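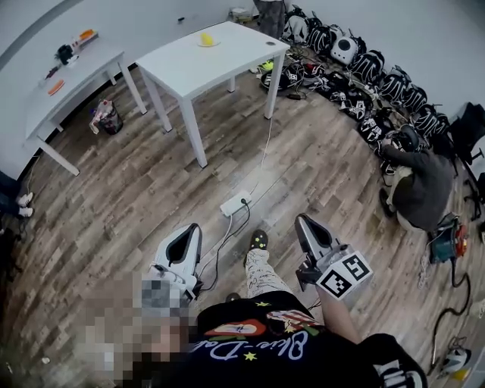
Home | Visits | Workshops | Markets | About | Contact

Skellmont open day

I went over to Puvdale on Sunday for the open day at Skellmont, who make and fit out small rooms: study rooms, meeting rooms, the sort of thing a library or a dentist might rent by the month. My interest was the furniture. We have a room of our own to fit out before April and I wanted to see tables and flooring in use before spending anything.

The bus from the station takes you to the bottom of Yammine Road and it is a steady walk up from there. Doors opened at ten. I signed in, got a sticker and was put in the second group with Vikas Pandey, who runs the fitting side and has been there since the firm had one van.

We started in the timber store, which was cold and did not take long. After that came the cutting shop, where the big saw was switched off for the day and you could walk right up to it. A man from Desent, who supply the table legs, had a stand by the door with leaflets and a bowl of mints. He was helpful about load ratings. A pair of their standard legs is tested to 70 kilos, and the heavier sort costs a good deal more.

The part I had come for was upstairs, where the finished rooms are. The one I spent longest in has white walls, one of them curved, with a gray stripe running across the top of it on the left. I had doubts about the curve from the brochure, but a straight table will stand against it well enough if you don't mind a gap behind.

The floor is in wood-grain planks, mixed gray, brown and tan. I liked it more than I thought I would. A plain floor shows every crumb and a mixed one is kinder. Vikas said they have laid 2347 square metres of that pattern and the only complaints have been about deliveries.

There are two white tables. The one standing out in the room is rectangular, on four slim square legs, with a small dark hole for cables near the front right corner. The other is longer and narrower and goes along the wall. I would take the narrow one first. It holds the bits and pieces that otherwise end up where you are trying to work, and there were plenty of bits and pieces on it. The other had a small round plate on it with something yellow, and plenty of space left over.

Power is the weak point. A thin white cable comes down from the table and over the floor to a white power strip in the middle of the planks, with black plugs in it and black cables leading off. I asked whether sockets could go in the floor instead. They can, but it has to be decided before the planks go down, and it adds 39 pounds a socket plus the electrician. I would pay it. Cables across a walkway are a nuisance in any room, and ours will have people in and out all day.

The bin is a small one, on the floor by the gap between the two tables. It was full of white and pink wrappers. For a room this size I would want a bigger one with a lid - or two small ones, one at each end.

Downstairs again for tea. Valquíria Lopes gave a short talk on prices, which was clear and had no slides. Hire of a fitted room starts at 1000 pounds a quarter and includes tables but not chairs. Chairs are from another firm and you order them yourself. She took questions until half past twelve and then we were free to wander.

I came away with a floor sample, two leaflets and the measurements of the narrow table written on the back of my bus ticket. Parking looked tight, so take the bus if you go. The toilets are across the yard. They are holding another open day in the spring and you need to book by phone.

14 shares | 3 comments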